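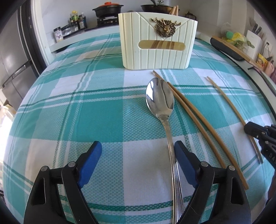
*Checked cloth, chopsticks in the holder. Come sit down!*

# Natthorpe supper club is looking for a weekend cook

Hi! I run a little supper club in Natthorpe called Forketti, and I need a second pair of hands in the kitchen. I've been cooking solo since January and I love it, but my knees have started sending me letters of complaint.

We do one sitting every Sunday, doors at 6, up to 40 people. The menu changes with whatever looks good at the market (last time it was squash dumplings and a plum cake I'm still thinking about). You'd be on prep with me from late morning, then plating, then the usual mountain of dishes, which we split fairly, I promise.

**What I'm after**

- You've cooked for a crowd before. A restaurant, a summer camp, your enormous family, all fine by me
- Decent knife skills, and you don't mind onions. So many onions
- You have a food handler card or can get one before you start
- You can commit through the end of spring

Being able to bake bread would make me very happy, but I can teach you my rolls if you can't.

**Pay and hours**

Seven hours a shift, paid the same night, plus an even share of the tips. If we sign up for the season, the whole thing comes to $1,095 before tips. You also eat what we eat and take leftovers home (bring containers, mine never come back!).

The kitchen is on the ground floor at the back of the Tamuno building, with free parking behind it and a bus stop across the street.

**How to apply**

No résumé needed. Drop a note through the Forketti mailbox or leave it at the Nunetum bookstore counter, and tell me what you'd make for a table of hungry strangers on a cold night. Put your phone number on it, please – I've had two lovely notes already with no way to call back.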